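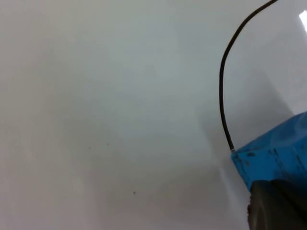
How to repaint a tired old dresser without losing heart

Posted by Atif Arain, 29/06/2019

I have painted a good many pieces of furniture by now, and I would love to tell you that they all came out well, but there is a bedside cabinet in our spare room that would call me a liar. The Lallside dresser is the one people ask about, so I have written down how I did it, with a few things I would do differently if another one came my way. Lallside is my aunt's house just outside Wuscombe, with 1707 carved over the door, and the dresser had stood in the back passage there for as long as I can remember, painted a sort of gravy brown. She gave it to me on condition that I stopped talking about it and took it away.

You will need a screwdriver, sugar soap, a couple of buckets, sandpaper (a medium and a fine), wood filler, primer, paint, a decent brush, a small foam roller, old sheets and a good deal of patience. I spent £70 altogether, most of it on paint, and I could have spent less if I had looked in the shed first and found the two rollers I already owned.

Before you start: if the piece is old and you don't know what is on it, please test for lead. The kits are easy to find and quick to use. If the test comes up positive, don't sand it dry, and get proper advice before going any further. I know it's a dull paragraph, but do it anyway.

Taking it apart

Take the drawers out and the doors off, and then take off every handle, knob, hinge and catch. Put the screws from each hinge in their own envelope and write on it where they came from, in words that will make sense to you in a fortnight. I wrote "top one" on three different envelopes. Pencil a number on the back of each drawer too. On an old dresser the drawers may look identical and still refuse to go in anywhere but their own hole, and you don't want to be finding that out with fresh paint on the runners.

If a screw won't budge, clean the old paint out of the slot with the point of a bradawl and try again with a screwdriver that fits properly. I was a bit hasty with mine and chewed one up so badly that I had to drill it out, which took most of an afternoon and some language.

Washing

Mix the sugar soap as it says on the packet and wash everything, including the undersides of the shelves and the insides of the doors near the edge, where hands go. Rinse with clean water, and then rinse again. A passage dresser collects all sorts, and mine had a waxy patch on the top where I suppose lamps or candles had once been kept. I went over that with white spirit on a rag, outdoors, and washed it once more afterwards. Leave it to dry overnight with the doors and drawers standing apart so the air can get round them.

Filling and sanding

Fill the dents you mind about. I left the ones along the bottom rail, where generations of boots had been kicked off, as I'm rather fond of them. Press the filler in a little proud, let it go hard and sand it back flush.

Then sand the whole piece with the medium paper. You aren't trying to get back to bare wood, you only want to take the shine off so that the primer has something to hold on to. Wear a mask. Go with the grain on the flat parts and fold the paper into a tight little edge for the mouldings. It's slow, and I won't pretend otherwise, but put the wireless on and it passes pleasantly enough.

Vacuum up the dust, wipe everything with a barely damp cloth, and then have a cup of tea and wipe it again when whatever was floating about has had time to settle.

Priming

Use a primer that blocks stains if the wood is pine or if the old finish is dark. I used the Bisgaard one, which has served me well and doesn't smell too dreadful. Brush it into the corners and mouldings first and then roll the flat parts while the brushed edges are still wet. One coat may do. Mine needed two, with a knot on the left-hand door that kept peeping through and wanted a third dab all to itself.

The primer will look patchy and chalky and you will think you've ruined a perfectly good dresser. Carry on. When it is properly dry, rub it over very lightly with the fine paper and wipe it down.

Painting

Stir the tin thoroughly, right down to the bottom, and pour what you need into a pot so that the tin itself stays clean. Do the fiddly parts with the brush and the flat parts with the roller, working on one section at a time. Thin coats, please! I say this as somebody who has always believed, against all the evidence, that one generous coat would get me to supper sooner. Thick paint sags, and it sags worst just under the mouldings, where you won't notice until the light comes in sideways the next morning.

If you do find a run, leave it be. Touching it while it's half dry will only drag it about. Let it harden fully, slice it off with a sharp blade held almost flat, sand the place smooth and paint over it.

Give each coat as long as the tin asks for, and longer in damp weather. I once painted a stool in December in an unheated garage and it was still tacky when the crocuses came up. The dresser had two top coats, and three on the shelf that takes the plates.

Don't paint the drawer runners or the sides of the drawers. Rub a bit of candle wax along the runners instead and they will slide beautifully.

Putting it back together

Wait as long as you can bear. Paint that feels dry may still be soft underneath, and a door shut on it too early will stick to its frame and pull a strip away when you open it. I waited four days before hanging the doors, and it was over two weeks before I let anything heavy stand on the shelves. A few dots of felt where the doors meet the frame will help in the meantime.

The handles I soaked in warm soapy water and scrubbed with an old toothbrush, and they came up a soft dull brass that I like very much. If yours have been painted over, try the same thing with the water a good deal hotter and leave them in it for an hour or so before you start scraping.

Keep what's left of the paint in a clean jam jar with the lid screwed down tight, and write the name of the colour on it. Mine is on the shelf by the back door, next to the envelope with one screw in it that I never did find a home for.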